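Review: Condori rose bouquet and woven vase set, dusty pink and grey

Reviewed by Fumiko Chiba
Category: Home accessories, artificial flowers
Bought from: Kindoldale, at full price
Time in use: 10 weeks

The Condori set consists of a woven vase in mid grey and a bunch of artificial roses, sold together in one carton. It is also listed in cream. I bought the grey one in September for a table at the end of a hallway that gets very little daylight, where two real pot plants had already failed. The same set was bought a little later by Prasetyo Siregar, who shares this site's home section with me, and his notes are included where they differ from mine.

What arrives

The carton holds the vase, wrapped in tissue, and the roses, tied with a paper band and packed flat. There is a single sheet of instructions in small type. The stems need bending into shape and the leaves need pulling away from them. Allow time for this. I had the bouquet looking presentable in the length of a radio programme and then rearranged it twice over the following days.

There was a slight smell of packaging on the first evening. It had cleared by the next morning with a window open.

Measurements

Vase height: 26 cm
Longest stem, straightened: 50 cm
Weight of complete set: 644 g
Liner: none supplied

All of these were taken at home with a tape measure and kitchen scales. The product page gives the vase height correctly and does not state a weight. It also gives no composition for the weave, and I have not tried to guess at it.

The vase

The weave is even on the outside and rough on the inside, which is acceptable as the inside is never seen. One loose end was sticking out near the base on my sample. I trimmed it with nail scissors and it has not unravelled further. The base sits flat on wood and on tile. On carpet it leans very slightly towards whichever side carries more flowers.

The vase does not hold water and should not be used for fresh flowers unless a jar or tumbler is placed inside. A straight-sided drinking glass fits, with some wobble. If you want one vase for both purposes, buy something glazed.

The roses

The heads are a dusty pink, paler than the listing photographs on both screens I checked. I prefer the actual shade. The leaves are a plain green and the stems are white, and this last point needs to be known before ordering. White stems look deliberate against a white wall and less so against anything dark. Prasetyo has his in front of a navy bookcase and reports that the stems are the first thing he notices. He has since pushed them lower into the vase, which helps a little and makes the bouquet squat.

The wire inside holds its shape well. Over the whole period none of the heads has drooped, and only one leaf has come off. It pushed back on without glue.

On my table the set stands close to the wall next to an orange-red cardboard box, with a yellow thermos bottle, a peach suitcase and an orange further along. The vase has kept its place among them, and the pink is muted enough that it does not compete with stronger colours nearby. 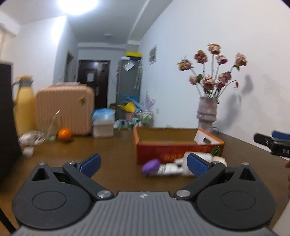 Stability

The set is light for its height. With the stems at full length the weight sits high, and a firm knock to the upper part of the bouquet will tip it. I added a bag of dried beans to the bottom of the vase in the second week and have had no trouble after that. Clean gravel in a freezer bag would do the same job. It would have been easy for Condori to include a weighted disc, as Zonberg does with its taller floor vase, and I would have paid slightly more for it.

Cleaning

Dust collects in two places: between the petals and in the weave. A hairdryer on its cool setting clears the petals. For the weave I use a dry pastry brush, working from the rim downwards. The instruction sheet warns against wet cleaning and I have followed it.

A vacuum cleaner with a brush head is quicker on the vase, but take the roses out first. Prasetyo did not, and lost two leaves.

Compared with the Tustitness bouquet

I kept a Tustitness bouquet on the same table for a year before this one. Its petals were thinner and the edges had begun to fray by the end. Its stems were green, so it suited more rooms, and it came without a vase. From a normal standing distance I would call the Condori the more convincing of the two. At close range both are plainly artificial.

For and against

For: good muted colour, even weave, wire that holds its shape, leaves that can be refitted.
Against: white stems will not suit a dark background, top-heavy without added weight, no liner, vague listing.

Verdict

Recommended for a pale wall in a room with poor light. Add weight to the vase on the first day. Buyers with dark walls should look at a green-stemmed bouquet and get the vase separately, which Kindoldale sells in both colours.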